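From: Norbert Lengyel
To: Sevley residents list
Date: 17 August 2020
Subject: Re: Shed break-ins, police statement

Angus Swanson wrote:
> Police say they've arrested a man over the Jukham Lane burglaries
> and found stolen tools at an address in Fladidow. They're treating
> 12 break-ins as linked. Good news at last, and I think we can drop
> the evening patrols before September.

Angus, I'd hold off on the bunting. I read the statement twice and it says a man has been arrested and released under investigation. No charge. "Linked" is a police word that can mean the same padlock was cut in the same way, or that it all happened on one side of the bypass.

They did this two years ago with the lead thefts. One arrest, a nice piece in the paper, and then it was quietly dropped. The church roof was stripped again by Christmas.

I'd also like to know where the figure of almost 2000 pounds comes from. Mrs Wong alone gave them a list that came to more than half of that, and her mower isn't on it.

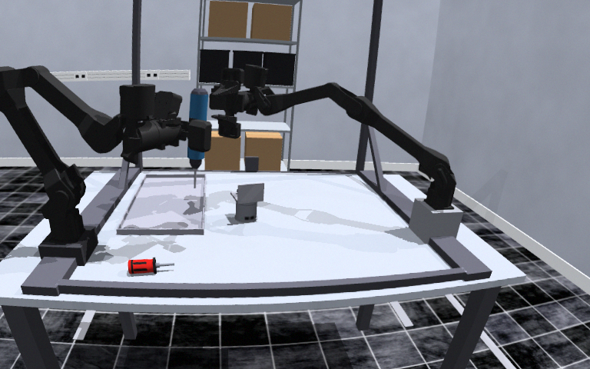
The other thing is getting property back. I rang the station on Friday and was given extension 226, which rang out, then 151, where a polite young man told me to email. Has anyone on this list had so much as a spanner returned? If so, please say so and I'll stop moaning.

Until somebody is in front of a magistrate I'm keeping my Thursday slot on the patrol, and I'd ask others to do the same.

Norbert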